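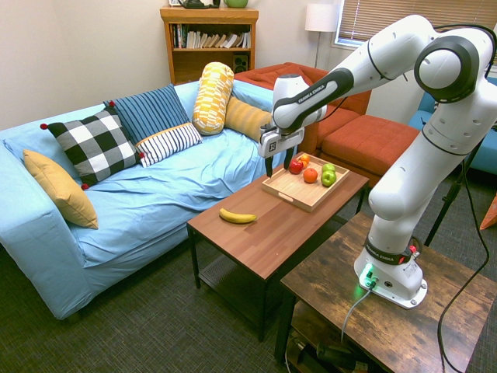

Urkov Court Residents' Association
Minutes of the meeting held Sun 29 August

Present: Rosaura Castaño (chair), Sutrisno Latuheru, Faizal Liem, Radosław Sadowski (minutes). Apologies: Gilang Pasaribu.

1. Last minutes
Agreed, with one change. Item 4 should read "Plomby said they would look at the boiler", as there is no sign they have looked at it.

2. Hot water
Plomby have quoted 389 pounds for a new valve. FL asked how this differs from the valve fitted in January. RC read out their email, which did not say. SL doubted the valve was ever the trouble, as the top floor has good pressure and the ground floor has none. No payment until Plomby put a cause in writing. Action: RC.

3. Bike shed
Indwood's drawing shows space for 30 bikes. RS had measured the plot and could not see how, unless they are children's bikes. The price leaves out the base and the lock. FL in favour of going ahead anyway. Not agreed. Action: FL to ask for a full price.

4. Noise from the yard
GP had sent a note asking for a sign at 80 pounds. SL pointed out that there are two signs already. No action.

5. Shared fund
The fund is 200 pounds short of what the last statement gave. RC believes it is a late payment from Tak, the cleaners, going through twice. RS asked for this to be checked against the bank and not against the same statement. Action: RC.

6. Any other business
FL asked whether the front door code could be changed. It was changed in January. FL to be sent the code.

Next meeting: date to be set once Plomby reply.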